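Student Work > Term Projects > Lultside Lunch Storage

Lunch Storage Report - Loredana Carbone, group 12

Question was which food container people in our building would really use for leftovers. We asked 52 students. Most wanted round, a lid that clips, and something they can see thru from the side.

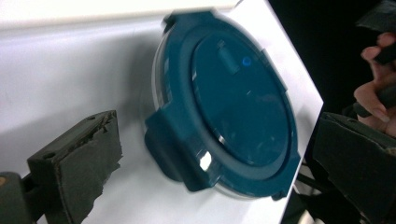
Clips came up more than anything. Complaints were mostly about lids that pop off in a backpack. Second was lids going missing - no fix for that one.

Size was harder. 500 ml too small for pasta, 1000 ml doesnt fit in a bag next to a laptop. No clear winner, we left both in the table.

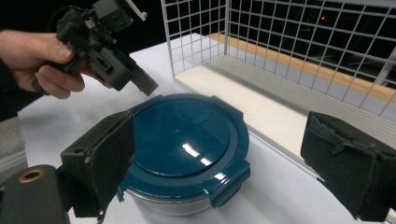

Storage at home next. Half the group stacks, half just shoves it in a cabinet. An open wire basket scored best, easy to see whats in it. Ran out of time to test shelf heights.

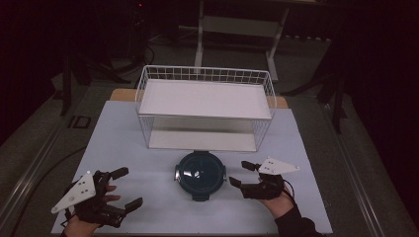 Still to do before Thursday: fix the size table, add the survey questions, spell check.

Contact | Copyright Lultside Student Projects | Back to top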